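**Ticket 739: Spring bulletin board border keeps coming loose, Brokulmont main hallway**

Opened by: Maëlle Perron
Status: monitoring
Opened: March 2026

Scalloped border on the kite display lets go along the top edge overnight. Bottom and sides hold. Backing is Lachance fadeless paper over painted cork. Border was put up with Vornard removable glue dots, one per strip end.

Tried so far:

- Replaced all dots on the top edge. Down again the next morning.
- Wiped the frame with a dry cloth, then new dots. Same result.
- Swapped dots for staples at 6 inch spacing. Held, but the strips bow out between staples. 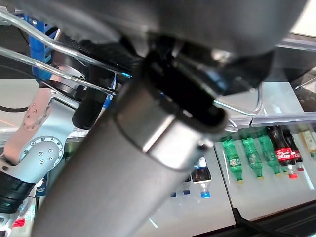 Heating vent is directly over the board and runs from 7 a.m. Plusard border stock is thin and curls toward the printed side when warm. The older border on the library board is heavier and has not moved under the same dots.

Current setup: strips doubled back to back, stapled every 3 inches, overlap at the corners instead of mitered. Kite tails pinned to the cork, not to the border.

No drop since the change. Leave open until the board is stripped for the May garden theme. Do not reorder the thin stock.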